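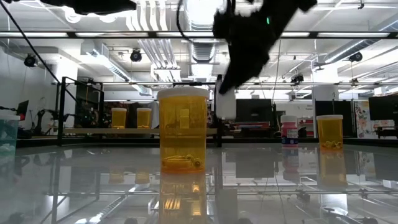

The pill bottle (pharmacists mostly say "vial") is the small plastic container that prescription tablets and capsules come home in, and I've been writing up this entry for longer than I care to admit! In the United States the usual one is a see-through orange-yellow cylinder with a white cap. The tint cuts down the light that reaches the medicine, which matters for some drugs and makes no difference for plenty of others, but you can still see how much you have left. Look at the big one up front, with its little heap of yellow pieces way down at the bottom and all that empty space on top. Pharmacies stock a handful of sizes and don't always match them to the count, so a mostly empty bottle is pretty normal.

Sizes go by the dram, an old apothecary unit (a fluid dram is a bit under four milliliters). My friend Marcelle Gilbert, who filled prescriptions for years at the Gyamfi pharmacy, still talks in drams when she's buying spice jars. Over-the-counter vitamins tend to come in white jars instead, with a printed label wrapped around the outside.

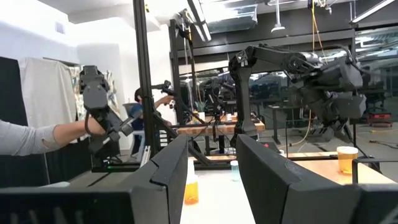 Caps deserve their own section, so I'm giving them one. Child-resistant closures became the rule for most prescription drugs in the US in the 1970s, after the Poison Prevention Packaging Act of 1970. The common kinds are push-and-turn and squeeze-and-turn. Some caps are reversible: flip one over and it screws on like a plain lid, great for stiff hands and a bad idea in a house with toddlers. Child-resistant doesn't mean childproof, by the way!

Most bottles are polypropylene, the number 5 in the recycling triangle, but small ones can slip through sorting machines, so check with your local program first. Peel the label or black out your name before you toss one. Essam Lahlou keeps 50 of them in his garage for screws and fuses, and I have 2 in my sewing box holding bobbins.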